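Ticket: Carrot-to-bowl demos dropping out of the batch
Queue: Flundcombe sim kitchen, demo collection
Opened by: Wulan Sumampouw
Status: open, waiting on Aiman

Hi all, me again. I've been collecting teleop demos in the kitchen sim for the Dostus policy and a chunk of them aren't making it into the training set. I get the green "episode saved" message every time, the recorder closes up nicely, and then when the filter runs overnight they land in the rejects folder with the reason "no_grasp_event". I know there was a grasp event, I was the one holding the controller!

What I'm on: the Murncombe build of the recorder, desktop in the back office, left-hand controller unplugged (it was drifting and I got sick of it). Control loop is set to 40 Hz same as everyone else. The task text is "move the carrot from the shelf to the bowl".

What I tried first was the obvious stuff. Restarted the recorder, cleared the cache, logged out and back in. No change. Then I swapped USB ports because Aiman told me to last time and it did help last time. No change this time, sorry mate.
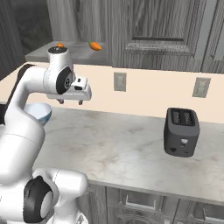 The start pose was my next suspect. The filter works out its gripper baseline from the opening bit of each episode, so if you begin with the fingers half shut you get a rubbish baseline and everything after it looks flat. I paused one of the demos to check, and the fingers are open with nothing between them, so I can't see a problem there. The two carrots were up on the shelf at that point as well, with the arm still out over the counter. I've kept the paused state in my folder under "wulan_scratch" if anyone wants to load it and have a poke around.

Next I opened episode 815 in the viewer, as it's one I remember being happy with. The gripper width channel is there, but it's shifted. It trails the joint positions by a fair whack, and when I scrub through the timeline the fingers close on the plot well after they close in the replay. I compared it with an old one from Osman (the previous scene, before the cabinets got redone) and that lines up perfectly. So it's something between the Osman scene and this one, or something in the Murncombe build, and I can't tell which because we changed both in March. Bit of an own goal, that.

Comment from Aiman Ngui, 4:40 pm
Can you run three short ones with the camera streams off and tell me if the lag is still there? I reckon the renderer is hogging the thread and the gripper channel gets stamped late. Also send me one with the bowl contact in it, I want to see if the release is late by the same amount or if it wanders.

Reply from Wulan
Done, and yes, you're onto something. Streams off, the lag is gone in all three. Streams on, it's back straight away. I also tried turning off just the wrist camera, and that gets rid of most of it but not the lot.

For the bowl contact I stopped the replay with the gripper right up against the carrot in the blue bowl. I noted the sim time on that step and then looked at what the width channel was doing at the same stamp. It's late by the same amount as the grasp, near enough, so it doesn't look like it wanders. I'd want more than one episode before I swore to it, though. 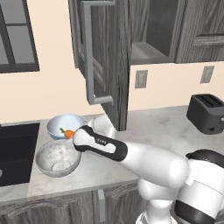

Where I'm up to

1. Recording with the wrist camera off for now. I know we need that view for training, so these are going in a separate folder and I'm not counting them toward the batch.

2. Not deleting any of the rejects. If the lag is constant we should be able to shift the gripper channel back and run the filter again, and I'd much rather do that than redo roughly 4 hours of carrots. Please don't let the cleanup script loose on that folder, Aiman!

3. Leaving the filter threshold alone. I did have a go at loosening it on a copy and the episodes passed, but the labels were still late, so all I'd be doing is teaching the policy to shut its hand after it's already left. No thanks.

4. Need from Aiman: a build where the gripper gets stamped on the physics step instead of at write time. I'm in on Saturday morning if it's ready by then, and I can run the same start poses through it so we've got a fair comparison.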